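3. Fitting the filter cartridge

Read this section through once before you start. You will need the cartridge, the flat wrench supplied with the Fluvonard under-sink filter, a towel and a bucket. The head must already be mounted on the cabinet wall as described in section 2.

Caution: Use the filter on the cold water line only. Hot water damages the seals.

1. Close the cold water shutoff valve under the sink. Turn it clockwise until it stops.

2. Open the cold tap and leave it open until the water stops running.

3. Put the bucket under the filter head. A little water may still come out of the line.

4. Take the cartridge out of its bag and pull off the red cap. Check that both O-rings are seated in their grooves. Wet them with clean water. Do not use oil or petroleum jelly.

5. Line up the arrow on the cartridge with the open padlock on the head. Push up firmly and turn to the right until the arrow meets the closed padlock.

Note: The last part of the turn is stiff. If the cartridge will not turn at all, take it down and check that the O-rings have not rolled.
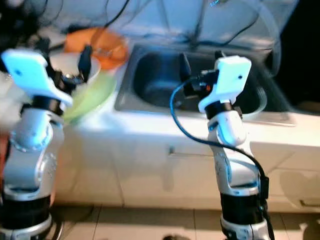
6. Open the shutoff valve a quarter turn and wait 2 minutes. Dry the head and both fittings with the towel and look for drips.

7. If a fitting drips, close the valve and tighten the nut with the flat wrench, no more than a quarter turn at a time. Overtightening cracks the nut.

8. Open the valve fully, then run the cold tap for 14 minutes. The water may look gray or cloudy at first. Do not drink it or use it for cooking.

9. Press and hold the button on the head until the light turns green. This resets the cartridge timer.

Caution: If the house will stand unheated in freezing weather, close the valve, remove the cartridge and drain the head. A cartridge that has frozen must be thrown away, even if it looks sound.

Changing the cartridge

Repeat steps 1 to 9 when the light turns amber. Order replacement cartridge 502. Cartridges marked Wusmont fit the older head and will not lock into this one. To remove a used cartridge, turn it to the left and pull straight down. It will be full of water, so keep it upright over the bucket.

If the flow drops before the light changes, unscrew the spout aerator and rinse it first. For leaks that continue after step 7, see section 5.

Revised October 18, 2024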